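An afternoon at the Skarnel open day

I had promised my cousin for a long time that I would visit the place where she works, and in October I finally did it. Skarnel opens its doors one afternoon a year. You write your name on a sheet, you receive a sticker, and then you are free to walk where the yellow tape permits.

The building is behind the old Zullomura warehouse, and I passed it two times before I found the entrance. The bus leaves you on the wrong side of the road, so if you go next year, walk back to the traffic light. I arrived at ten minutes past two and the first talk had already started.

The talk was given by Silvana Bittencourt, who leads the group for handling small objects. She speaks fast, but she draws well, and the drawings helped me more than the slides. She told us that in the last year they recorded 3,409 attempts of picking something up and putting it somewhere else, and that 471 of them were thrown away for reasons of bad light. I found this number a little sad. Somebody sat there for each one.

A man in the first row asked when such a machine will fold his shirts. Silvana answered that she would like to know it also, and that for the moment she is content when it does not drop a pencil. Then he asked the same thing again with trousers.

After the talk we were divided into groups of 4 and sent to different rooms. My group was with a retired teacher and her two grandsons, who had already been in the cafeteria and had sugar on their sleeves. The first room was about wheels and maps and I did not understand much of it. The second was the one my cousin had told me about, with a pair of arms on a table and a task to tidy up. Tainá Barbosa was responsible there. She had been standing since the morning, and still she explained everything as if we were the first visitors.

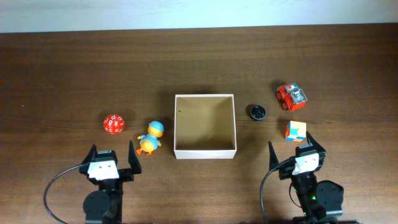 Tidying is a more difficult job than I believed, and I say this as a person who tidies badly. Tainá explained that the arms have to decide which one goes for which thing, because if both go for the same thing they can hit each other, and the repair of a finger costs them 80 dollars and a lot of patience. The open box stands in the middle, between the two grippers, so it is natural to give the duck with the light blue cap to the left arm and the small colored cube to the right one. But the red die is nearly a ball, and I asked what happens if a finger touches it from the side. She said it rolls, and then you have a new problem in a new place -- exactly like with my own keys.

The older grandson wanted to know if the arms can see colors. Tainá said yes, and that he should ask her the harder question, how they know where a thing ends. He thought for a while and asked where the toilet was.

I bought a coffee on the way out and read the poster of Jankauskaitė, the small company that makes the finger pads, but their table was already packed up. My cousin came down at half past five and we took the bus together. She asked which room I liked, and I talked about the arms until her stop -- then I missed mine.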